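Chapter 3
Bags, Bins, and Soft Containers

Packing a bag is one of the first jobs a teenager gets at a grocery store, and it is still one of the harder jobs to give a machine. Chapter 2 dealt with rigid trays, whose walls stay where the drawing says they are. A paper bag has no such drawing. Its sides bow, its rim folds over, and its handles fall where they like.
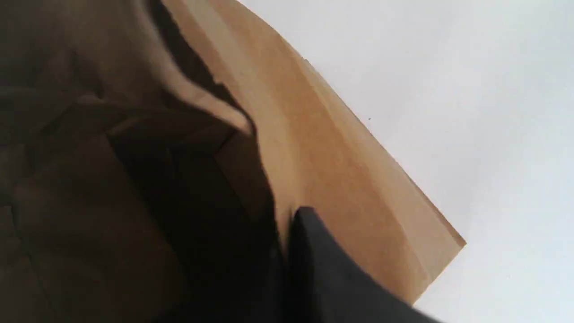 Figure 3.1 Gripper finger against the inside wall of a kraft paper bag.

Contact with the wall matters because paper gives way under very little force. A finger that pushes too hard moves the bag, and the next item is then aimed at a place where the opening used to be. In the Nimri packing trials, run over 12 weeks at the Astidlow depot, the arm made 400 attempts with open bags. Most failures began at the rim — a folded edge or a handle lying across the mouth.

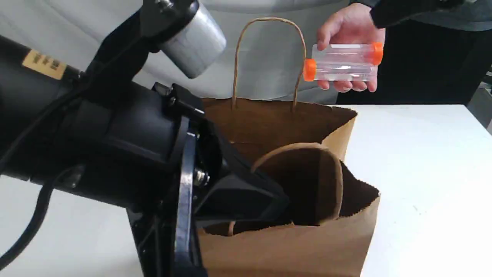

Can a robot pack a customer's shopping without help yet?
Only in limited cases. It can manage when the items are known ahead of time and the bag is already open and standing. Mixed shopping still needs a person close by.

Section 3.1 covers finding the opening. Section 3.2 covers grip force and includes a worksheet that takes 10 minutes. Readers who have used the Ilteck workbook may go straight to Section 3.3.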